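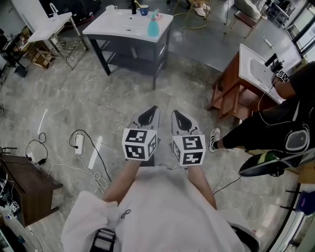

Open-frame vanities and a wooden cabinet basin on gray marble-patterned tile.

The Open Shelf Comes Back to the Bathroom

For years the standard advice for a small bathroom was to hide everything. Buy the deepest cabinet that fits, put doors on it, and close them. That advice still sells a lot of cabinets. But the vanity with a plain top, slim metal legs and an open shelf underneath has been gaining ground, and people who have lived with one for a while have a clear idea of what it does well and what it does badly.

The vanity at the top center of the photograph is typical of the type. It has a white top on a dark gray metal frame, with a lower shelf and no doors. The faucet is black and sits near the back edge. What's on the counter is what ends up on most counters: a spray bottle, a cup with a toothbrush or something like it, and another cup down at the left end.

The first thing owners mention is the floor. With a solid cabinet, the floor stops at the cabinet. With legs, it carries on to the wall, and a room 6 feet wide feels less like a hallway. The effect is stronger with a patterned tile, where the veining can be followed all the way under.

The second thing is cleaning, and here opinions split. A mop goes under an open frame without trouble. The shelf, though, collects dust and hair faster than the inside of a cabinet, and it has to be wiped every week. Towels stored there need to be used in rotation or the bottom ones go stale. Soap drips down the front edge of the top and lands on whatever is underneath.

Then there is the plumbing. On an open vanity the trap is on show, so a white plastic one that no one would notice behind a door becomes part of the room. Metal traps in black or brushed finishes cost more, and most plumbers will fit one in the same visit if it is bought ahead of time. Deso sells its metal-frame vanity with the trap left out of the box, and buyers should read the parts list before the plumber arrives. Stunametti includes one, in chrome only.

Storage is the real cost. A closed cabinet of the same width will hold cleaning products, spare toilet paper, a hair dryer and the things kept for guests. An open shelf holds perhaps half of that before it looks like a garage. The usual answer is a container. The second white-topped table in the picture, the one with the tall white faucet, has a wooden crate under it, and a crate works well. It lifts out in one piece for mopping. Wood should be sealed on the bottom and kept an inch or so off the tile, on felt or rubber feet.

Faucet height deserves more thought than it gets. A tall faucet suits a basin that sits on top of the counter and makes it easy to fill a bucket or rinse hair. Over a shallow bowl it splashes. A short one keeps the counter drier but leaves less room for hands. Anyone choosing between them should try both at a showroom with the water running. The Ernwood showroom has 21 basins, and 6 of them are plumbed in.

The wooden cabinet with a white basin is the traditional choice, and there are good reasons it has lasted. It hides the pipes and the clutter, and it suits a household with small children, where bleach and drain cleaner should be behind a latch. Wood does need a dry room. Macapagal, which builds its cabinets to order, asks customers to run a fan for at least 20 minutes after a shower and to re-oil the doors each July.

Width decides a lot of it. At 60 inches there is room to mix the two, with doors on one side and a shelf on the other. Below that, most people pick one. In a rental, the open frame has the edge for a simple reason: four legs, two water lines and a drain, and it can be unhooked in an afternoon.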